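Conutine Automation Lab
@conutine_lab

1/ Maintenance thread for August. Several groups have asked how the hand-held gripper and the arm at our Lendunbridge site are kept in agreement with each other. The posts that follow set out the routine now in force. It replaces the notes issued in the spring.

2/ The cell consists of one robotic arm, one marker card on a post, one hand-held gripper with its own camera, and the head-worn camera used by the operator. All demonstrations are recorded by hand with the gripper. The arm repeats them later through the Harasym controller.

3/ Before any session the operator is asked to check the jaw pads. Both angled sides must be fully padded down to the notch. A pad that has begun to lift at one corner is replaced the same day. Re-gluing is no longer accepted, as the second layer of glue changes the closing width.

4/ Pads are changed in pairs. The gripper now in service had reached 1,593 closing cycles on its last set when wear was first noted, and the set before that lasted 2,344. The difference was traced to the cleaning fluid. Staff should use only the mild solution kept in the tool drawer.

5/ Next, the marker card. The arm's position is worked out from this card, so a bent or greasy card will spoil a full day of recording. Wipe it with a dry cloth. Do not remove it from the post in order to clean it.

6/ If the card has been moved for any reason, even slightly, the position check must be run again from the start. The check takes 2 passes: one with the gripper held near the card and one from the working side of the table. Both results go in the log.
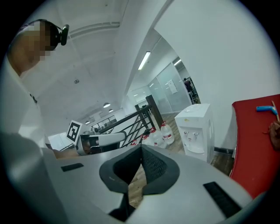
Gripper check at Lendunbridge, with the arm and its marker card in the background.

7/ On the head-worn camera: the module is mounted at the side of the head and is easily knocked when the operator leans forward. The strap should be tightened before the gripper is picked up. Adjusting it with one hand during a recording has been the most common cause of rejected files.

8/ Loose sleeves should be kept clear of the gripper camera. Operators are asked to roll them or secure them at the wrist before recording begins.

9/ The openings in the gripper body are to be cleaned with the soft brush only. Compressed air is not permitted – it drives dust further into the housing, and the unit then has to be opened at the bench.

10/ Opening the housing is a bench task and requires sign-off. The order is as follows: power off, remove the pads, release the jaw housing, then lift the cable free. The cable is short. Two units were returned to Vustura last year with torn connectors after the housing was pulled away too quickly.

11/ On reassembly, close the jaws by hand three times before restoring power. Any grinding or uneven travel means the housing is not seated. Do not attempt to correct this by tightening the screws further.

12/ The arm itself requires less attention. Joints are wiped weekly and the base bolts are checked with the torque wrench at the start of each month. The arm is parked clear of the walkway when the cell is not in use. Please do not hang bags, badges or cables on it.

13/ Lighting has an effect on the marker reading. The corridor lights should be left on throughout a session. If they are switched off halfway, the recordings made before and after the change are to be filed separately.

14/ Small parts for the test tasks are counted back into their tray at the end of the session. Parts left on the table overnight have a habit of joining other projects.

15/ The revised log sheet has a new column for pad changes. Sheets without an entry in that column will be returned to the operator. Questions on the routine may be sent to the lab desk before 4 p.m. – replies are normally given the next working day.

Search posts Search Clear Latest Top

Comments

benchside_k: Is the dry cloth rule for the card new? Our copy of the spring notes says damp.

Conutine Automation Lab: It is new. Damp cloths were causing the card edges to curl. Please discard the spring copy.

tolva88: We had the same trouble with the short cable. A strip of tape on the housing as a reminder has helped our people slow down.

m_orrin: does the cycle count reset when only one pad gets swapped

Conutine Automation Lab: Single pads should not be swapped. Please change both and reset the count.

Contact the lab desk | © Conutine Automation Lab | Back to top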